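From: Oduor Makokha
To: teleop-list
Subject: Re: Kitchen demos, joystick or hand-guiding?

Chantelle Engelbrecht wrote:
> We've got 100 demos of the glass task done with the game pad and
> they look dreadful when you play them back. Stop, start, stop,
> turn, stop. The policy has learned to dither just like we do. Is
> anyone on here getting smoother ones out of the simulator, or
> should we give up and push the real arm about by hand?
>
> Also, Ekow wants to know whether people bin the failed grasps or
> keep them.
>
> Chantelle

Hi Chantelle, hi all,

Please don't give up on the simulator yet! We had just the same trouble in the spring, and I've had such a good fortnight with it that I was going to write to the list anyway.

What sorted it for us was throwing out the game pad. Theophilus built a little hand-held puck (we call it Ivutar, don't ask) that you move through the air, and the simulated wrist follows it. You stop thinking about axes. With the pad I always did the sideways bit, then the down bit, then the turn, and of course that's what came out in the data. With the puck it all happens in one sweep, and my worst demos now are better than my best ones from before.

Two settings matter more than the rest. Scale the motion down when you get near the object, I use half speed for the last bit. And put a clutch on the thumb button so you can let go, bring your hand back to somewhere comfy and carry on. Then trim the clutched stretches out before training or you'll teach it to pause, which I think is half of your dithering.

We're up to 1,056 demos across all the Gremham kitchen layouts, and over 100 of those are stemmed glasses on the cluttered worktop. Glasses are lovely to teach with, because there are several sensible ways in and you have to pick one and stick to it. Alun goes for the stem every time. I go in from the top with the fingers down inside the cup. When we mixed his and mine in one set the arm headed for a spot halfway between the two and got neither, so now we label them by style and train them apart.

One of mine, going in from the top:

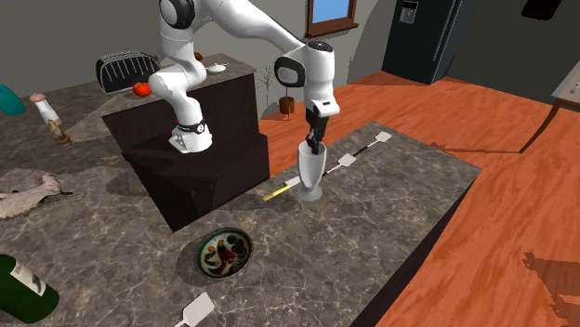
Page 2

As for Ekow's question, we keep the failures but in a separate folder. If I miss and then recover in the same run, that one goes in with the good ones, as those are gold for teaching it to try again. If I miss and knock the glass over, it goes in the other folder and we only use it for testing the success checker.

On pushing the real arm about: we did try it at Fitham in October, and it's great fun, and you really do feel the contact. But your own arms end up in the camera view, so we had to replay every run with people out of the way, and some of them didn't replay cleanly. I'd still use it for anything with a tight fit. For picking up and putting down I'd stay in sim.

Happy to send the puck drawings and the trimming script if anyone wants a go. Chantelle, could you post one of your pad logs? I'd love to see if it's the pauses.

Cheers,
Oduor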